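Siiri Juška
October 2022

I have now been trying to buy a kitchen table for long enough that the old one has started to feel hurt.

The old one is from Koppel, cost 400, and wobbles. I have been folding cardboard under one leg for years. At this point the cardboard is load-bearing and should probably be insured.

So I went looking. There is a table at Worell for 1467. It seats four. I asked what made it 1467 and the man stroked it, slowly, like a horse.

Fikaveo has one for 601, but it arrives in 2 boxes, and the boxes ship separately, from different places, on a schedule known only to the boxes. A friend got her legs in spring. She is still waiting to hear about the top.

My mother says a table should be big enough to roll out dough for the whole family. My mother has never rolled out dough. My mother buys dough.

Meanwhile every table online is shown with one lemon on it. Where is the mail? Where is the charger, the other charger, the jar of screws from the last table?

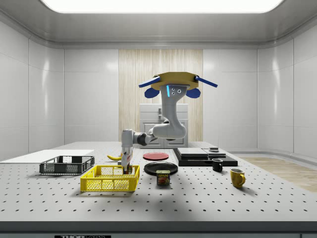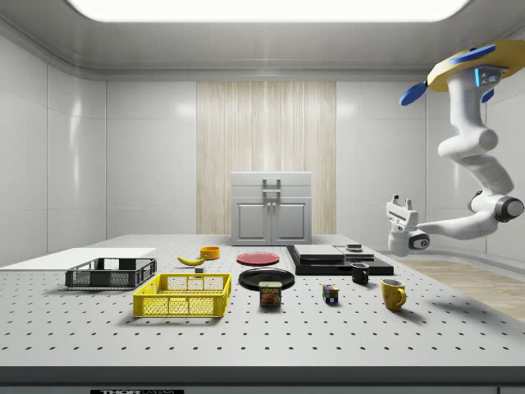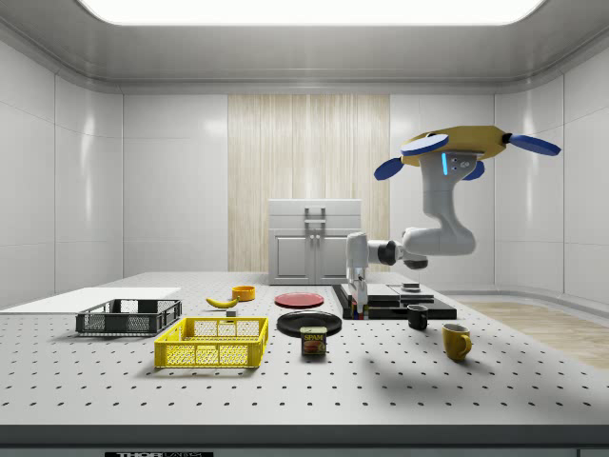

White tabletops with little holes all over. Crumbs, I'm looking at you.

Anyway. I measured the kitchen again last night and got a different number than last time. Either the kitchen is shrinking or I hold the tape measure like a person who rents.

Enent does a round one. Everyone says round is friendlier. Everyone who says this has a square kitchen, and I have a hallway with a stove in it.

I sat down to make a final decision. The table wobbled. I spilled coffee on the list.

Update: new cardboard. Thicker. From the Fikaveo catalog, which came in a very nice sleeve.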